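Garment folding cell, right finger late to close after pad change

Forum > Grippers and end effectors > Maintenance

dwainwright
Posted January 31, 2023

Looking for opinions on a fault in our folding cell. Single arm, parallel gripper with two long tapered fingers, wrist camera looking down between them. Cell controller is an Ultus, gripper is a Witska. The work is soft goods: towelling shirts and shorts, picked from a heap, laid out, folded.

After the last service the right finger closes later than the left. With no garment present the two tips meet to the left of the centre line. On thin cloth it makes no difference. On towelling the left finger reaches the fabric first and pushes it sideways, and the right one then closes on loops instead of a proper fold of cloth. The garment lifts, then drops at the first fast move.

Done so far:
Homed the gripper, no change.
Swapped the finger pads left to right, no change.
Checked the gripper cable for strain at the wrist, fine.
Ran the close test with the arm parked, same result every time.

Grip force is set to 63 in the controller. Fault log shows code 541 on some of the drops but not all.

tolerance_stack
541 on ours is "position reached without load". It is telling you the fingers closed on nothing. It is a symptom, ignore it for now.

If swapping the pads made no difference, the fault is behind the fingers. Take both fingers off and look at the carriage screws. There are 4, two each side, and the inner ones cannot be reached with the fingers fitted. Whoever did the service may have nipped up the outer pair and left the inner pair.

kettlewell_r
Disagree. A loose carriage would give you scatter. She says it is the same result every time. A repeatable offset means the zero was taught in the wrong place. Re-teach the zero with a gauge block between the tips and leave the mechanics alone.

tolerance_stack
A carriage that has slipped one tooth on the rack is also perfectly repeatable. Re-teaching the zero would hide it and you would lose stroke on one side.

kettlewell_r
Fair point on the tooth. It is still a ten minute check against an hour with the gripper in bits. Measure the full open position on each side first. If the two sides differ at full open by the same amount as at full close, and that amount matches the tooth pitch, strip it. If it doesn't match, re-teach.

dwainwright
Will measure both. For the record, the service was done by me, and I did tighten all four.

nhollis
Natalie Hollis here, I look after two similar cells. Before you touch anything, check the wrist camera bracket. If it has moved, what looks like an off-centre close on the screen may be partly the view. We chased a crooked finger for a whole shift and the bracket was turned. Measure at the fingers with a steel rule, not on the monitor.

dwainwright
Measured with a rule. The offset is there on the rule as well, smaller than it looks on the screen. So some of each.

Full open matches left and right. Only the close is out. That rules out the tooth as far as I can see.

kettlewell_r
Then it is the zero, or drag on the right side. Push each finger by hand with the power off and compare.

dwainwright
Right side is stiffer. Took the fingers off and there was red lint packed into the right-hand slide behind the wiper. We had put two red towelling garments with white trim through as test pieces and they shed a lot. Cleaned both slides with a dry brush, one drop of Bellamy light oil each, wiped off the excess. Bracket squared up and screws marked with paint.

Refitted the fingers and parked the arm over the nearer test piece with the gripper open, so that the care label in the seam sits between the two tips. 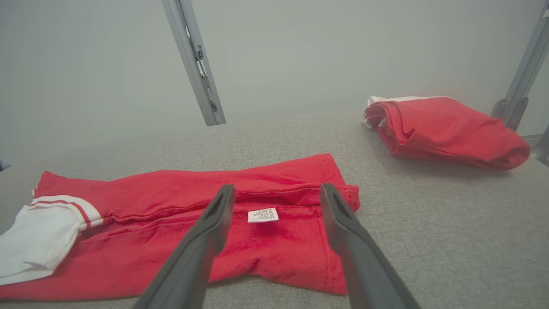

The label is a useful target for this check as it is small, stitched down and does not wander when the cloth is patted flat. I jog down, close slowly and look at whether the label gets pushed to one side before the second finger arrives. Ran it several times on the label and several times on a plain wrinkle. Both fingers now reach the cloth together.

Force is still at 63. I have set the cycle counter to stop the cell at 200 for a slide inspection.

tolerance_stack
200 is very short. You will spend your life cleaning it. I would go by the drag test and not by a count.

nhollis
I'd keep the short interval until the red towelling is finished, then stretch it. The drag test relies on whoever is on shift having a feel for it. Also consider the Dinarum brush wipers in place of the lip type. Ours let less lint past.

kettlewell_r
Brush wipers shed bristles. I took ours off.

dwainwright
Staying with the lip wipers for now. First inspection done at the 200 stop: a little lint on the right, nothing on the left, no 541 in the log. I'll post again if the right side keeps filling faster, as I can't see why it should.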